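Camacho: a pair of hand-held grippers, built at home
Gallery | Build log | Parts | Back to Stakenard projects

Camacho began as one hand-held gripper and is now two, which is how most of my projects go. The aim is modest. I want to handle ordinary household things with the same sort of fingers a robot arm would have, record the whole business, and have something useful to feed the arm when it finally gets built. The arm is called Jornerance. It exists as a box of motors and a drawing I'm no longer fond of.

Laundry was meant to be the easy first job. I had 90 minutes of folding in mind for an afternoon in May. Anyone who has tried to pick up a jumper with two plastic fingers will know how that plan fared.

A few notes on the build for those who have come from the parts page. The fingers are version four. Version one was too stiff and treated every sleeve like a walnut. Version two was too soft, and version three was perfectly good until I improved it. The slot down the middle lets each finger give a little as it closes, so you can pinch a single layer of cloth without having to dig into whatever lies underneath. I printed them in yellow since that was the reel I had, and they show up nicely against dark clothes, a benefit I have been claiming as a design decision ever since.

The frame plates are black and full of slots to save weight. On paper the saving looked trivial. After the first half hour of folding it felt like the best idea in the whole project, and my wrist would like more of the same.

The bedroom is the test bench. The actual bench is covered in Ratik, my earlier attempt at a motorised curtain, which is in pieces and will stay that way for now.

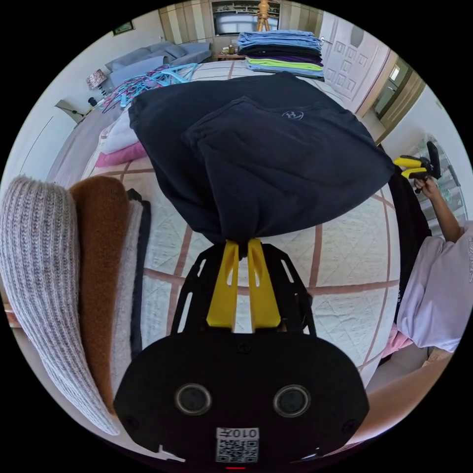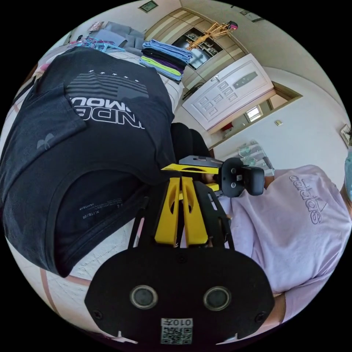

Both: yellow fingers, dark clothes, and the folded pile on the bed. The navy garment in the grip is in the first picture; the lavender adidas T-shirt lying in folds is in the second.

Things learned so far, in no sensible order:

Knitwear is easier than T-shirts. There is more to get hold of, and it forgives a clumsy pinch. Thin jersey slides out of the tips and sulks.

Hems are the best place to start and collars are the worst. I spent a long evening believing the reverse.

Two grippers are far better than one for anything bigger than a sock, but you do have to learn to use your left hand. Mine is still at the level of a helpful toddler.

Clothes hangers are off the list until further notice. They travel in packs.

The log for the whole thing stands at 2,049 grips, counting the ones where the fingers closed on air. I had set myself 3,000 before touching the motor side again, and I'm holding to that, mostly to put off the motor side. Of the last batch, 42 were unusable owing to my having put the label file in the wrong folder, so those have been done again.

Next up: towels, then a fitted sheet if morale allows. The files for the version four fingers are on the parts page along with the frame plates. Version three is there too, for anyone with better judgement than mine.

Gallery 1 of 3 | Next: wiring and regrets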